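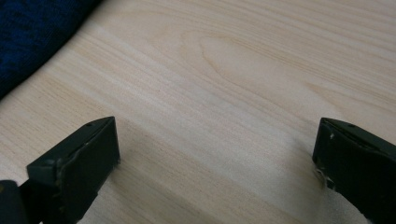
Cendard today published the first results of its household chores trial, which asks whether a machine can yet do ordinary work in the home at a standard a paying customer would accept. The trial begins with laundry folding, carried out on a table. A dark blue cloth against pale wood gives a vision system strong contrast, and plain garments of that sort were found on the table in most attempts. Contrast did not prove to be the limiting factor.

The test system, Rovari, made 2,000 folding attempts on jumpers, T-shirts and tea towels. An attempt was passed if the item could be put straight into a drawer without being refolded by hand. Tea towels passed in 92 per cent of attempts. Knitted garments passed in 15 per cent. The most common faults were a sleeve left outside the fold and a second layer of fabric missed by the grip.

Niloufar Rezaei, who leads the trial at Cendard, said the gap between the two figures was wider than the team had planned for. "A tea towel has four corners and one layer. A jumper has neither, and it changes shape each time it is put down," she said. 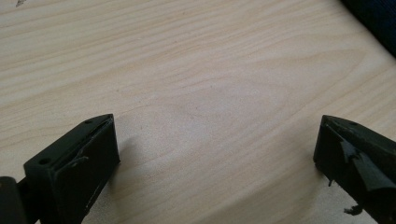

Black gripper fingers over the work surface, with torn material on the right-hand finger.

Wear on contact surfaces was recorded separately. Finger coverings were inspected every 900 attempts, and the interval will be shortened in the next phase. Cendard does not consider the present interval suitable for home use, where no technician is on hand.

The second phase starts in August and adds two tasks: clearing a table and sorting items by size. Printed knitwear will be scored as its own class, as lettering across a fold has in some attempts been read by the software as an edge.

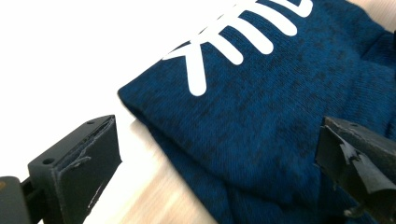 Simin Asadi takes a more cautious view of the figures, saying that a pass rate means little to a household unless the time per item is printed beside it, and that a person folding the same pile would have finished long before. She would also like the failed items to be counted as work left for somebody else. Cendard will report time per item from the second phase onwards.

The full results table and scoring rules are available from the Cendard press office on request.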